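Sunday, July 14, 2024

Back from Flaston late last night, so this gets written up now while I still remember which corner was doing what. Car's on stands, wheels off, trailer still not unpacked (I'll get to it).

Race one first. We started on the used set with 11 clicks of rebound at the rear and it was loose everywhere, worst in the long right before the pits. Went 3 clicks softer for race two and it calmed down a lot! Lap times were better by the end, but the track had rubbered in too, so I don't want to give all the credit to the dampers. Somebody please argue with me about this, I keep changing my mind.

Front left tire has a worn band on the inside shoulder. Front right looks fine. That smells like toe to me, and I did clip the curb pretty hard at the chicane in practice. Need the strings on it before anything else gets touched. If the tie rod is bent we have one spare in the blue drawer and that's the last one.

Brakes - pedal went long in the last five laps of race two, came back after a couple of pumps. Fluid was last changed in December, so that's on me. Bleed all four, then check the rear ducts. The left one had a wad of grass in it when I pulled the wheel. 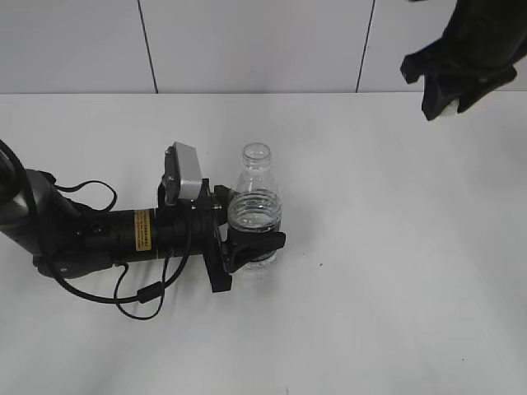
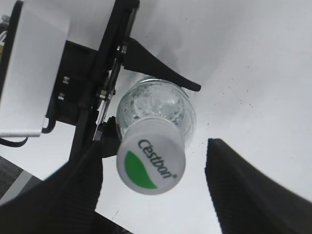
Engine was happy all weekend. The temps stayed put even behind other cars, and I'm leaving the fuel map alone until after Carkgate. Oil's due though. The logger says nearly 1,000 miles on this fill, which is more than I'd have guessed.

Corner weights before we left were good, 309 on the left rear with me in the seat, and I'd like to see that number again after the toe check. If it's way off then we look at the spring perch, the locking collar felt a bit easy when I put a wrench on it.

Pads: the Allari ones bite sooner when cold but I didn't love them on the way out of the hairpin, kept catching the pedal too early. One more weekend with them. The old Pangaribuan set is in the trailer, still plenty left, bring those to Carkgate either way.

To do this week: strings, bleed, oil, rear ducts, new valve caps. Also the radio cut out twice on the back straight, battery or antenna, no idea yet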